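Sep 6, 2018

Can Machines Take Over the Small Jobs Yet?

Readers of this blog have asked for a plain statement of where shop-floor automation stands. Having followed the subject since May, I offer the following view, which is my own and does not represent that of my employer.

Large, repeated motions are largely settled. At Drostwood, where I worked for 15 years, palletizing and box closing were handed over long ago, and no one on either shift wishes to have them back. The difficulty lies with the bench work that remains: sorting, picking and laying out parts that differ in shape and do not hold still. Kitting is a fair test of this. A worker collects a board, a connector and a harness from separate bins and places them together in a tray for the next station. A new employee learns the task in roughly 20 minutes.

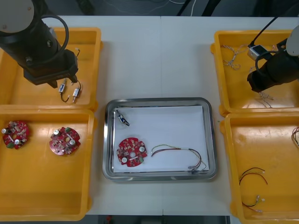
Kitting with two arms: parts bins on either side, tray in the center.

Rigid parts are the easier half of the assignment. A round circuit board has a known outline and may be gripped at its rim. Wire is another matter. A harness takes a different form each time it is set down, and its strands catch on those of its neighbor. Corentin Lemaire, who supervised the harness benches at Prillska, has long held that wire should be the standard by which any such system is judged, and I agree with him.

The same reasoning applies in the home. A machine that cannot separate one cable from a pile should not be expected to pair socks or empty a kitchen drawer. Loading a dishwasher belongs somewhere between the two.

It is my position that unattended kitting of mixed parts remains at least five years away for firms of ordinary size. Household work will take longer. Comments from those with direct experience of bench assembly are welcome and will be published after review.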